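My aunt has decided to sell up, and so I have spent January learning what my own possessions weigh. The spare room she is moving into held 78 paperbacks, 2 exercise bikes and a box marked "misc" that I last opened in a different decade.

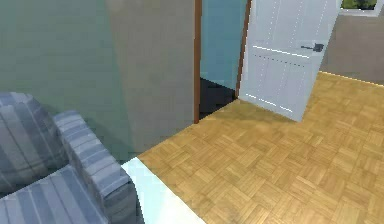
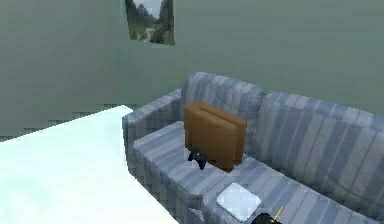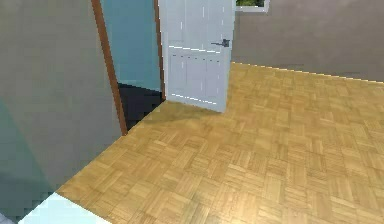

The paperbacks went to Gyula Deák, who runs a stall and pays in sighs. The bikes have gone nowhere, much as they did when I rode them. The box turned out to contain a smaller box, also marked "misc", and I put the lid back on both. She arrives in May with, she says, hardly anything. I've seen her hardly anything. It needs a van.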